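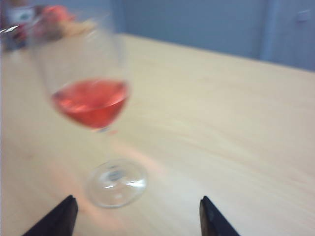 Something pink in a wine glass.

Cut the epilogue. Or at least make it earn its pages. I've been saying this to people at work all week and they've stopped making eye contact so it's going here instead.

I read a lot of historical romance. A lot. Regency mostly, some Victorian, anything with a carriage in it. And I just finished The Flunavitz Bride by Andor Sárközi, which I loved, right up to the word Epilogue. Started it on a Tuesday, missed my stop twice. If you haven't read it, there are spoilers coming, go read it and come back.

Quick setup. Virág is the daughter of a bankrupt piano maker. She gets hired to catalog the library at Flunavitz, big drafty house, roof half gone. The owner is a widower who speaks maybe 50 words in the first hundred pages. Slow, slow burn. They argue about shelving. There's a whole chapter about whether sermons go with history and I would have read three more of them. The last real chapter ends with her putting his late wife's books back on the shelf, in the order his wife had them, and him coming in and seeing it. He takes off his coat. That's the end of the chapter. He takes off his coat and you know he's staying in the room.

Perfect. I closed my eyes for a second on the bus.

Then you turn the page. "Epilogue. Four years later." Twins. A pony. The roof is fixed. The mean aunt has gotten nice, and she's at the picnic, holding one of the twins. The brother who gambled everything has a good steady job. The widower, my quiet guy, makes a speech. A page and a half of speech! With a joke in it!

Who is this man?

Now I know the arguments for it. I've had them thrown at me. Romance promises a happy ending and readers want to see it. Fair. I want it too. I'm not one of those people who thinks a sad ending is a smarter ending, I can't stand that. If I pick up a romance and somebody dies of a fever in the last ten pages I want my money back. But the happy ending already happened. It happened with the coat. The epilogue is a second one stapled on in case we missed it.

And I think that's what bugs me, the not trusting. The author spent all that time teaching me how to read this man. I learned it. Him moving a chair was a big deal by chapter twelve. Then the last eight pages act like I've learned nothing and need it in capital letters with a pony.

Babies are the worst of it. Always babies. I have nothing against babies. But Virág never mentions wanting children in the whole book, not one time, I went back and checked. What she wants is the library. She wants her name on the catalog. So does she get her name on the catalog? No idea! The epilogue doesn't say. Twins, though. Twins get names and hair colors.

My sister disagrees with me on all of this. She reads the epilogue first, like a lunatic, standing up in the store. If there's no epilogue she puts the book back. Her point is that life is long and she wants to know they're OK in the middle of it, past the wedding, when it's just breakfast. Which, ok. That's a decent point. I'd read that epilogue. Give me breakfast. Give me the two of them four years on having the same argument about sermons and her winning this time. 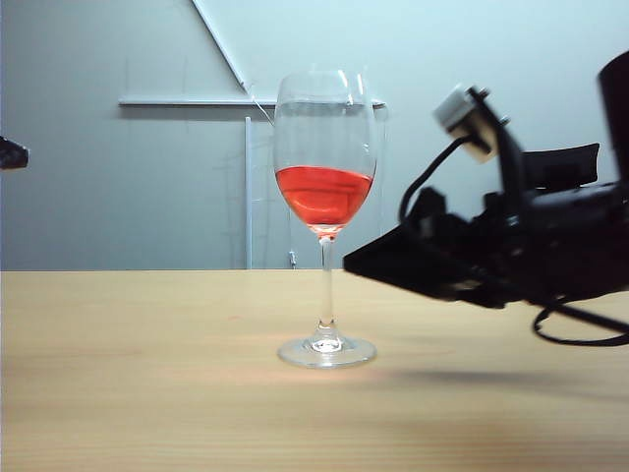
Because it can be done, I'm not saying never. Jane Eyre pretty much does it. The last chapter jumps forward ten years and there's a baby in it and I don't mind a bit. She's still herself, still telling you things straight, and then it goes off and ends on St. John of all people, which is so odd and so much hers. Middlemarch has a finale that tells you where everyone ended up and some of it is kind of disappointing on purpose. That's a report from grown-ups. It costs something.

The other one I'd hold up is Jatau, which hardly anyone I know has read, an older paperback about a sea captain's widow who runs a rope works. The epilogue is two pages. It's an inventory of her desk. That's it, a list, done by the lawyer's clerk. And in the list is a letter she told everybody she'd burned, three chapters back. I about fell off the couch. Two pages and it changes the whole book behind it. It also settles the happy ending question completely, you know exactly how she felt for all those years and for who.

So that's my test I guess. Does it tell me something the last chapter couldn't. If the answer is "they had kids and the weather was good" then I'd like it gone.

The part that really worries me is the bonus epilogue. You've seen these. Book ends, epilogue, and then a note saying there's another epilogue if you sign up for the newsletter. I signed up for one in July and got a 2,000 word scene where the couple from book one visits the couple from book four and they all compliment each others houses. Then the preview for the next series, Loltedetti, which is about their kids. The twins! Grown up! So the twins were never an ending at all, they were an ad. I felt kind of dumb.

I get why. Writers have to eat, series sell, a reader who likes one couple will follow the cousins anywhere. I'm that reader. I followed one family through 17 books including the one about the veterinarian. But put it somewhere else. Put it in the first chapter of the next book where it belongs and let this one stop.

Because stopping is a skill and Sárközi has it, that's what kills me. He stopped. He wrote the coat. Whoever talked him into the picnic, editor or readers or his own nerves, I'd like a word. And maybe I'm wrong and he had the picnic planned from page one, and the coat was just a thing on the way. I don't like to think about that.

Someone in my book group said just don't read them. Close the book early. I tried that with the next one I picked up. Got to the last chapter, good kiss in a stable, shut it, put it on the shelf. Very proud. Lasted until about eleven that night and then I got up and read it in the kitchen with the light off, on my phone flashlight.

Christmas. Snow. A boy and a girl.

I'm still going to buy the sequel.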